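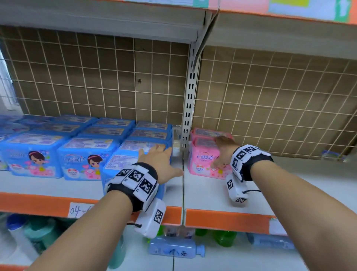
What does a robot developer get with the Camgate wrist kit?

Two marker bands, two lower modules with cables, a head camera mount, the recording software and one year of support.

DROKBERG, December 23, 2019 -- Cikden today opened orders for Camgate, a wearable kit that records how people use their hands during everyday store work. The recordings are meant for teams that train robot arms to stock, sort and straighten shelves.

The wearer puts one band on each wrist. Every band carries square black-and-white markers, and a small module with more markers hangs under it. The software reads the markers in the head camera video and works out where each wrist is and which way it is turned. Both hands stay free to pick up and move goods, and no gloves are needed.

Camgate went through a pilot that began in July with the retail services firm Kushwaha. Store workers wore the kit while facing shelves, moving soft packs between sections and restocking from the floor. The pilot produced 1,563 usable recordings over 22 store visits. Kushwaha will keep using the kit next year and has ordered more bands.

Changes made after the pilot include a shorter cable, a wider strap and a new setup screen. Setup now takes 80 seconds for a wearer who has done it before. Bands can be wiped clean between shifts, and the straps can be replaced without sending the kit back.

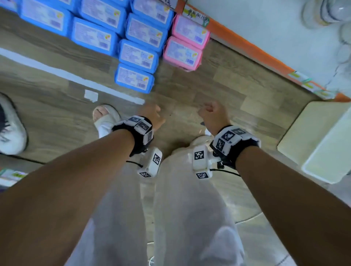

The software also has a review tool. Staff can trim the start and end of a recording, label the task and delete any part where the markers were hidden for too long. Files export with the video, the wrist positions and the task labels on one shared clock.

Camgate does not record finger joints. Teams that need finger data can add their own hand tracking to the exported video. The kit is made for indoor use, and Cikden recommends even lighting, as strong glare on the markers can cause gaps in tracking.

The complete kit costs $4,000. Replacement straps and printed marker sets are sold separately. Orders are being taken now through the Cikden sales office in Drokberg, and training at the customer's site can be booked with any order.

About Cikden

Cikden makes recording equipment and software for robotics developers. The company is based in Drokberg.

Media contact: Cikden Press Office, Drokberg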